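Subtitles drifting on the Trimbridge cut – my running log

Ticket opened by: Antigoni Karras
Status: Open, waiting on Feltel

Where things stand

So I'm looking after the festival copy of Damián's horror short, Prullbridge, and the subtitles have gone wonky. They start off perfectly in time, the opening phone call is spot on, and then by the scene in the chapel everyone is speaking well before their words turn up. In the last reel you get the big reveal in silence and then the line pops up over the credits! Not ideal for a twist ending.

The file was made in December and played fine on my laptop back then (I think – I may only have watched the first ten minutes, sorry). The venue noticed on 7 Jan 2022 when they ran their test.

Step 1: Check it isn't the player

Tried it in two different players, same drift in both. Also tried it on Damián's machine, which is much newer than mine, and it's the same again. So we can rule that out.

Step 2: Shift the whole lot

I moved every subtitle earlier by 800 milliseconds. That fixed the chapel and broke the phone call, so now people's words come up before they've opened their mouths. Put it back. A fixed shift was never going to cure something that gets worse as it goes along, but I wanted to see it for myself. 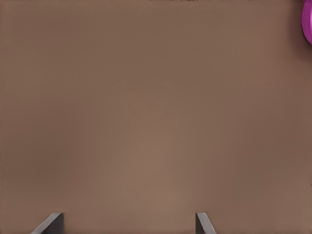 Step 3: Compare frame rates

This one looks promising. Damián Ledesma dug out his export settings and the picture is at 24 frames a second, but the subtitle file from Bouazza (lovely people, they did our French version too) was timed against an older 25 version we'd sent them by mistake. That'd be our fault then.

I converted the file from 25 to 24 and the first half is now lovely. The chapel's right, the car's right, even the whispering in the cellar.

Step 4: The bit that's still wrong

From line 2,724 of the subtitle file onwards it's late again, by the same amount each time, right to the end. Damián says he trimmed the corridor walk after the old version went out, so I reckon that's our culprit. I've moved that last chunk by hand and it looks right to me, but I've now seen this ending so many times that I don't trust my own eyes.

Still to do

Feltel are making the cinema copy, so I've sent them the new subtitle file and asked them to check the last reel against the sound. Please don't use the old one, it has the same name apart from a 2 on the end of mine.

Damián, can you tell me exactly how much you took out of the corridor? Then I can check my sums before Trimbridge want the final copy.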